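Pastaswood paint scheme opens its doors again
06/07/2020

There is good news for anyone in Pastaswood who has spent the spring staring at the same four walls and wondering whether they might look better in another colour. The Tider paint exchange, which had to close its shutters in the middle of May, is taking in leftover tins again and handing them on to households who can use them, and by all accounts it has been sorely missed.

The idea is as simple as it ever was. Most of us have a tin or two at the back of the shed, bought for a hallway or a spare bedroom and never quite finished, and it seems a terrible shame to let good paint dry out when a family two streets away would be glad of it. Tider collects the tins, checks that they are still fit to use, gives them a good stir and puts them out on the shelves by colour. In the first week back 89 tins came through the door, and 79 of them were sound enough to go straight out again.

Blues have been the great favourite so far, from pale duck-egg shades right through to the sort of deep navy that would have been thought very daring in a small room not so long ago. Greens are not far behind. Magnolia, bless it, is still waiting patiently on the bottom shelf for somebody with a landing to do. 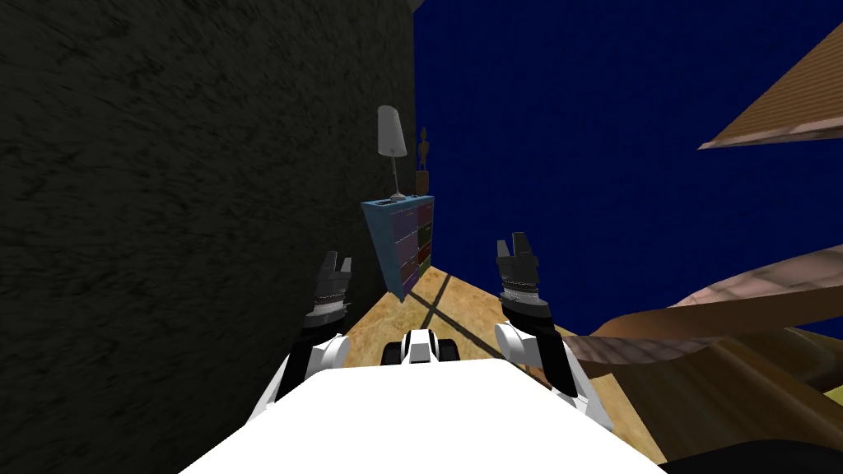

Do you have to bring a tin in order to take one away?

Anyone living in Pastaswood or Cikum can take paint home without bringing any, although a small donation towards the running of the place is always welcome.

Visits are by appointment for the time being, with 12 places each morning and 11 each afternoon, and visitors are asked to keep a sensible distance from one another in the aisles. If you cannot manage the trip, tins may be left in the covered porch on Dağdelen Row, so long as the lids are pressed firmly down and the labels can still be read. Emulsion, gloss and wood paint are all accepted. Thinners, varnish and anything in a rusted tin should go to the council tip as before.

The little library of brushes, rollers and dust sheets is also back, and borrowers may keep things for a fortnight — a bit longer than the old arrangement, which always did seem rather tight for anyone fitting their decorating around work and children. Brushes should come back clean, please, and rollers without their sleeves.

Cikum residents have been asking for a collection point of their own, and one is planned for later in the summer if a dry lock-up can be found. Offers of space can be left at the desk when you call in, or posted through the door on Dağdelen Row.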